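Teaching by Hand

At Kaltgate, a small automation shop that rents two floors of a former print works, the newest employees spend their first week doing one thing. They pick up a cup and put it down again, with a robot arm doing the reaching for them.

The method is simple to explain. A person moves a set of controls, the arm follows, and a computer records every joint as it goes. One run through the task is called a demonstration. Collect enough of them and a program can be trained to try the job alone.

"Enough" is the part people argue over. Mareike Baumgart, who runs the project, began with 90 demonstrations and thought that would do. The trained arm reached for the cup well enough and then stopped above it, as if waiting for orders. She went back and collected more. The set now stands at 1287, of which 846 were kept for training.
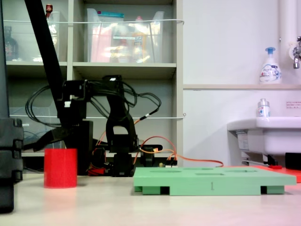 HALLIDAY, March – The red cup goes back to its starting place, or close to it. Marin Leka shifts it a little each time, so the arm won't learn a single spot on the table and nothing else. Then he takes the controls and starts again.

Leka worked in a bakery before this and says the two jobs have something in common. "You get a rhythm, and then you have to watch the rhythm," he says. "If I rush, the robot learns to rush."

The rejected runs are kept in a separate folder. Some have a dropped cup in them. In others the operator paused too long to think, and Baumgart found that the trained arm paused too. She now asks people to decide on a move before they start recording.

A customer, Plellutard, wants the same approach used for sorting small parts, where the pieces change every few months and writing new code each time costs too much. Baumgart has promised a trial in the fall. In the latest test of the cup task the arm made 101 attempts on its own – she is still going through the recordings, and Leka is back at the controls after lunch.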